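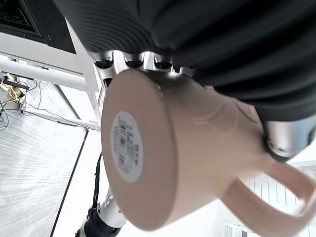 Flillgate Mug, Peach-Pink
Item 3055

Single-handle drinking mug in a matte pale peach-pink. The body is cylindrical with one faint horizontal ridge running around it. The base is a flat, circular disc in the same color as the body. The handle is a thick open loop.

The round white label on the base carries the printed item details and is removed before first use. Soak the base in warm water for 2 minutes and peel from one edge. Adhesive left behind comes off with cooking oil on a paper towel. Do not scrape the base with a blade; the matte finish marks easily and the mark will not wash out.

Care
Wash by hand with a soft sponge. Stains from tea build up faster on a matte surface than on a glossy one, so rinse soon after use. Baking soda paste lifts most of them. Dry upside down on an open rack -- a flat towel holds moisture under the rim.

Roll-Up Rack, Gray

Parallel metal rods held by gray plastic end strips. The rack lies across a sink basin with the rods running front to back and rolls up for storage in a drawer. On a double sink it is normally laid over the narrower basin, which leaves the larger one free for washing. Mugs go rim down. Lids and saucers can be leaned against a mug or laid flat and turned once. 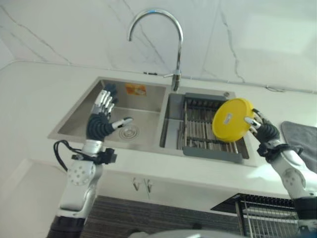 Rui Coelho: Had mine since December. The end strips collect a line of scale where the rods go in. An old toothbrush and vinegar clears it, but the page should mention that. Also, is there a wider size?

Reply from Flillgate: Cleaning note added below. One size only; the 19-inch version was dropped.

Clean the end strips every 2 weeks in hard-water areas. Brush with white vinegar, then rinse.

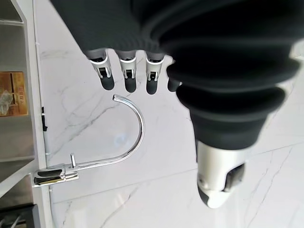 Check clearance before ordering for a sink with a fixed faucet. The rack needs free space above it for the tallest item that will stand there, and the spout must be able to swing without striking a mug. A gooseneck in the chrome style shown leaves room under the curve of the spout; a low straight spout often does not. Measure from the rim of the basin to the underside of the spout -- not to the top.

Page revised 2025-01-28, A. Cardoso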